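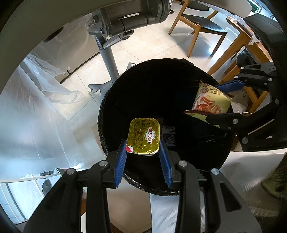

Recording a Table-Clearing Demonstration with Two Hand-Held Grippers

Ferorcombe Demonstration Guide, Part 5
Revised March 2025

This guide sets out the procedure for demonstrating a household clearing task with a pair of hand-held grippers. It is intended for demonstrators who have completed the introductory session and hold a signed equipment form. Questions about the task list should be addressed to Firdevs Kahraman; questions about equipment go to Orhun Erdem.

Before you begin

Check that each finger opens and closes fully when the trigger is squeezed. Tighten any loose screw on the linkages and wipe the finger pads with a dry cloth. Confirm that the memory card has room for the full set. Place the trash can within arm's reach of the table, fit a new liner, and fold the rim of the liner well over the edge.

Agree on a starting position for both hands and return to it at the start of each recording.

Performing the task

1. Start both recorders and hold the grippers still over the near side of the table for 5 seconds.

2. Choose one item for each hand. Approach slowly, with the fingers already open wider than the item.

3. Close on the item until it is held firmly. Small, stiff packages such as single-serving tubs should be pinched across their sides. Soft wrappers may be taken by any fold that stands up.

4. Lift straight up before moving sideways. Carry the item to a point directly above the can and pause.

5. Open the fingers fully. Do not shake the gripper or push the item down with the fingertips.

6. Return to the table and continue until only the items marked "keep" on the task sheet remain.

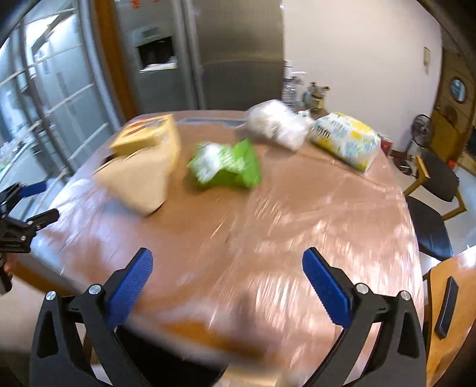

Move the hands at an even pace between items. Fast sweeps across the table blur the recording, and a policy trained on them tends to overshoot. A plastic table cover may also produce strong reflections; where this occurs, close the nearest curtain or turn off the overhead light — whichever has the greater effect.

Dropped items

If an item falls on the floor, leave it there and finish the recording. Enter "drop" in the log beside the recording number. Such recordings are reviewed separately by Hsiu-ying Chow and should not be deleted.

Submitting the set

A complete set for this task is 500 recordings. Sets are uploaded to the Dornov server with the log attached, and sets without a log are returned to the demonstrator.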